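Print this page | E-mail to a friend

Fixing a Grasp That Slips in Simulation

My potato kept squirting out of the gripper in Rostum, and hunting down the fault was a blast! Start with the log. Mine showed the slip at step 274 on every run, so I knew it wasn't random noise.

Next, pause just before that step and zoom in on the fingers.
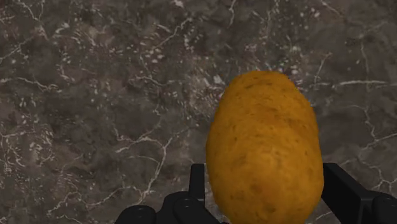
Potato between the two gripper fingers, marble surface.

Now open the contact panel and check three things:

1. Friction. Mine had reset to zero when I swapped in the marble.
2. Closing force. I dropped it from 113 to 100.
3. Collision shape. Use the lumpy mesh, never the smooth capsule.

Save, rerun from step 0, and watch the contact plot. I love seeing that line go flat!

3 comments | 113 shares

Related
Zirkel joint limits, explained
When a Maleck arm won't home
Eskildsen e-stop wiring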